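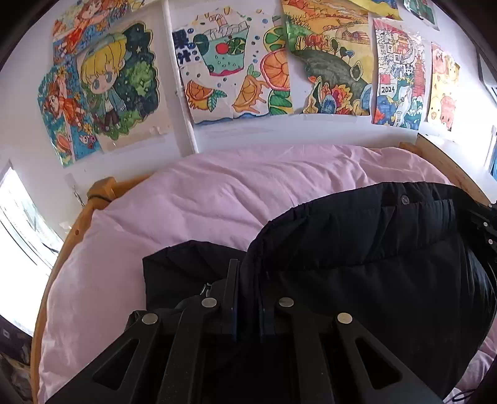

Textiles 1, wk 6 notes (Gashi)

Insulation = trapped still air. Fill just holds the air in place. Squash it flat, warmth goes.

Down: light, packs small, useless when soaked. Synthetic: heavier, keeps some loft wet, cheaper.

Stitch lines = cold spots, shell and lining meet there. Baffles fix this but cost more labour. Know the diffrence for the test.

Colour of shell - small effect, don't spend a paragraph on it.

Washing: cool, gentle, dry it right thru. Break up clumps by hand.

Read Salehi handout to p 79, skip the dye section. Fibre worksheet due 18th July, to Costel not me.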